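Week 7: Comparing hand-held grippers
Reading time: 3 minutes

Work in pairs. Each pair tries both sets of fingers on the same bagged items and writes down every slip. Keep the tray in the middle of the table and use one gripper in each hand.

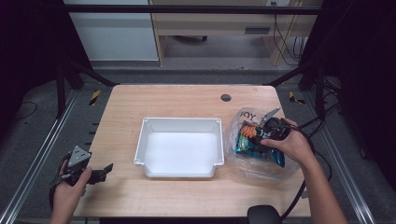 Fig. 1. Right gripper on a snack bag, tray empty.

Thin plastic folds under the jaw, so close slowly. Before each run, open the fingers fully and check their faces for dust.
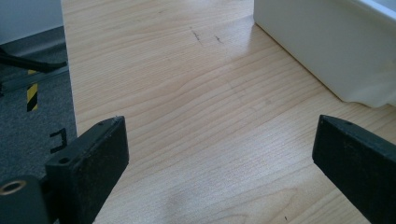
Fig. 2. Fingers open, seen from the gripper's own camera.

Hand your notes to Wenche Eklund by the end of October.

Related
Week 5: Camera mounts
Week 6: Cables and controllers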